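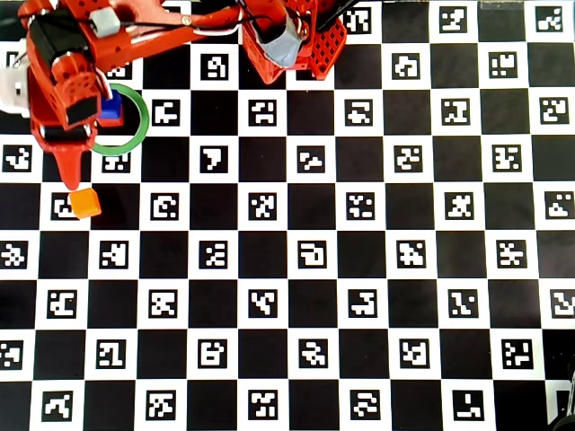
Eine Matte müsse vor allem glatt liegen, alles andere sei Geschmackssache, findet Sidra Kiani, und damit war die Diskussion im Lamont am Samstag eigentlich auch schon eröffnet. Ich war wegen des Kuchens gekommen, das gebe ich zu, bin dann aber fast den ganzen Nachmittag bei den Matten und Würfeln hängen geblieben.

Für alle, die länger nicht in Zosivholm waren: Das Lamont hat den hinteren Raum wieder aufgemacht, und dort gibt es jetzt den Legetisch. Man kann sich hinsetzen, Würfel und Ringe auslegen, Aufgaben ausprobieren oder sich selbst welche ausdenken. 1.588 Euro hat die ganze Ausstattung gekostet, einschließlich Tischen und Lampen. Im Sommer waren erst 800 davon zusammen, und ich hatte ehrlich gesagt schon damit gerechnet, dass sich das Ganze bis ins nächste Jahr zieht. Der Rest kam beim Flohmarkt rein (danke an die Dame, die mir dort den schiefen Lampenschirm verkauft hat, er hängt jetzt im Flur).

Aber zurück zur Matte! Schwarz-weiß wie ein Schachbrett, nur dass in den weißen Feldern noch einmal kleine schwarze Quadrate mit weißen, klötzchenartigen Mustern sitzen, und jedes Muster ist anders. Wer zu lange draufschaut, sieht sie abends noch an der Zimmerdecke. Mir gefällt das sehr, meine Schwester findet es unruhig und hätte lieber grünen Filz gehabt. Dafür springen einem die Farben darauf richtig entgegen: der orangefarbene Würfel auf einem der gemusterten Felder, der blaue drüben im grünen Ring. Auf Filz wäre der grüne Ring ja glatt verschwunden, das habe ich ihr auch gesagt.

Mein liebstes Spiel an dem Nachmittag ging so: Einer sucht sich heimlich ein Muster aus und beschreibt es, der andere muss den Würfel darauf absetzen. Klingt nach Kindergarten, ist aber ganz schön knifflig, denn irgendwann sagt man nur noch »das mit der Treppe« oder »das, was wie ein Hund ohne Kopf aussieht«, und der Mitspieler sieht überall Treppen und nirgends einen Hund. Ich habe zwei Runden gegen Alby Tuhiwai verloren und behaupte weiterhin, dass sein Hund ein Kamel war.

Mit dem Ring gibt es eine zweite Variante. Er wird irgendwo flach hingelegt, und der Würfel muss hinein, ohne dass sich der Ring verschiebt. Die Kinder am Nebentisch haben daraus sofort eine Regel gemacht, nach der man außerdem nicht reden darf, und es wurde herrlich still im Raum, bestimmt eine halbe Minute lang.

Ein bisschen gestritten wurde über die Aufbewahrung. Rollen oder flach legen? Ich bin fürs Rollen, mit dem Muster nach außen, weil sich die Ecken dann beim Auslegen nicht so hochbiegen. Sidra will auf keinen Fall rollen und hat schon ein Regalfach ausgemessen. Falten will zum Glück keiner, eine Falte quer durch die Felder kriegt man nämlich kaum wieder heraus, und dann kippeln die Würfel. Zum Abwischen bitte nur ein weiches, leicht feuchtes Tuch nehmen. Und die Kaffeetassen bleiben auf dem Fensterbrett, das Schild dazu habe ich selbst gemalt!

Wie es weitergeht: Der Legetisch ist ab jetzt jeden Samstag offen, los geht es um 14 Uhr, Schluss ist, wenn vorne das Café zumacht. Anmelden muss man sich nicht, bei Gruppen wäre ein kurzer Anruf im Lamont nett. Im Dezember kommt Besuch aus Wultville, dort legen sie schon länger und haben angeblich eine Variante mit verbundenen Augen. Ob wir da eine Chance haben, weiß ich nicht, üben kann man ja trotzdem. Wer von außerhalb kommt, nimmt am besten den Bus 58 Richtung Zitport und steigt am alten Kino aus, von dort sind es ein paar Schritte über den Hof.

Und falls jemand am Samstag einen grauen Schal liegen gelassen hat, der hängt an der Garderobe neben der Tür.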